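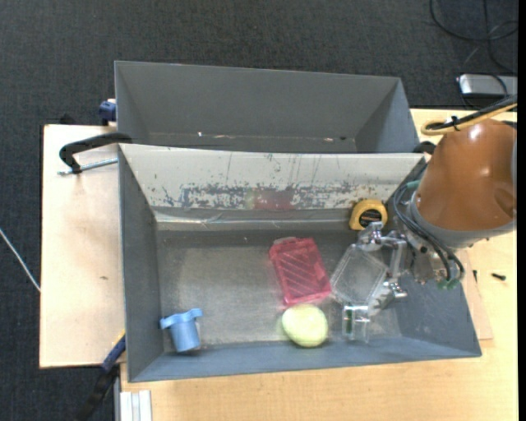

Photo: Kęstutis Lill

Birutė Venckus has a rule about the grey bins, and she tells me what it is before I've even sat down. "Anything can go in a bin," she says. "Anything at all! But it can't live there."

The bins are where every sort begins. Venckus has been helping people clear out garages, spare rooms and kitchen drawers in Trelton for eight years, first for neighbours and then, once word got around, for anyone who rang. She works out of the back half of the old Yeh stationery shop, on a light wooden table she bought when the shop closed, and she sorts the small stuff there after the big stuff has found a home.

It's the small stuff she loves. "People apologise for it," she says. "They hand me a box of odds and ends and they look so embarrassed, and I'm thinking, brilliant, this is the good part."

A tape measure is the sort of find that gets her going. There's a yellow one in the front bin, and she could talk about tape measures for an hour (she very nearly did). Most households she visits own several and can't find any of them. Her advice is to pick one, put it in the kitchen and tell everybody. "The kitchen, yes! Not the shed. You measure a shelf, a parcel, a kid. When do you ever do that in the shed?"

Then there are the little plastic containers, which she calls orphans. The bin has a clear one and a pinkish-red one with ribs running across it on the diagonal, and she's fond of the red. "Colour is so useful," she says. "If I put your picture hooks in a red box, you'll remember red. You won't remember the label, I promise you. I've written 1000 labels in my life and I don't think I've read one of them back."

I ask what she does with something harder to name, like the clear bracket-shaped piece with the strip of green in it. She's delighted by the question. Pieces like that go in what she calls the May box, which gets opened once a year, in May, with a pot of coffee and whoever owns the contents. By then, she reckons, people either know exactly what the thing belongs to or they're happy to see it go. "I had a man who kept a bit of plastic from one May to the next, and the second time he looked at it and shouted, 'The blind!' He went straight home and fixed his blind. I was so pleased for him."

She keeps two bins on the go, one behind the other. The front one is for whatever she's working through and the back one is for whatever's next, and she won't start on the back one until the front is clear. She used to run four at a time and found she was just moving things from one to the other and feeling busy.

She isn't keen on dividers, at least early on. Clients often turn up having already bought a set of Vovent drawer trays, and she asks them to leave the trays in the wrapping until the sort is done. "You buy the tray and then you go looking for things to fill it - I've done it myself. I had a beautiful tray for batteries and I went out and bought batteries."

What about the carpet? It's charcoal, a fine weave, and I'd have thought a nightmare for anyone who drops a screw. She laughs. She chose it for the quiet. The shop had bare boards before, and every dropped washer rang through the building and set off the dog at Mandico, the shoe repairer next door.

Her evening classes start up again soon, at 4 in the afternoon for the early group, with a later one for people coming from work. Everyone brings a drawer. The whole drawer, pulled out and carried in, contents and all. "On the bus, some of them," Venckus says. "I think it's wonderful. They sit there with it on their knees, and by the time they get to me they've already had a conversation with somebody about what's in it."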